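**Widden Gratitude Deck, second edition**

The deck holds 40 cards, each with one prompt about kindness or giving. The user draws a card in the morning and writes a short reply at night. I used it for six weeks, skipping one Thursday.

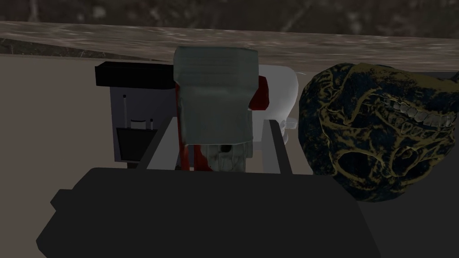 *Countertop, with a dark grey appliance left of center.*

The prompts are clear, and the ones on giving to strangers are the strongest. Five repeat material from the first edition - a fault at this price. Card stock is stiff and shuffles well. The booklet by Frans Verhoeven is too short on method.

Rating: 3.5 out of 5.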